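Subject: Re: [refurb-floor] what happens to the bench jobs
From: Cheng site, bench lead

> We strip 300 desktops in a good week. If the cell at Cheng takes
> over the processors, what are my people at Simik supposed to do
> all day? And who gets the blame when a socket gets bent?

Fair questions. I can only speak for our side of the building.

The arm does processors and nothing else so far. A person still opens the case, takes off the heatsink, cleans the paste and lifts the load plate before the machine goes into the cell.

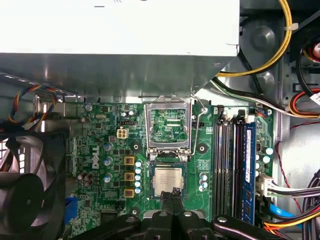
Bent sockets get logged against the cell now, with the unit number, and the bench sees the log. Before, it went on whoever had signed the sheet. People here like that part.

The chips go to a gray plate from Nidoreo with molded pockets, and from there to sorting.

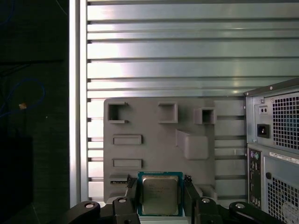

Processor in the gripper, Nidoreo plate behind, tower at right.

What changed for us is the pace. The old target was 60 units a shift for each bench, and you set your own order. Now you prep to suit the cell, and if you fall behind it sits and everyone can see it. We asked Ponilance for a bigger queue and they agreed – it should be in by November.
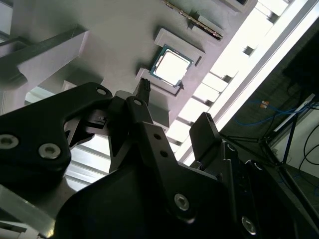
Nobody was let go. Two people moved to testing, which pays a grade higher, and one went back to the bench after a month because she missed it. The count since we started is 2,353 processors. I would ask for the retraining terms in writing before Simik signs anything. We got ours late.

I can send the prep sheet if you want it.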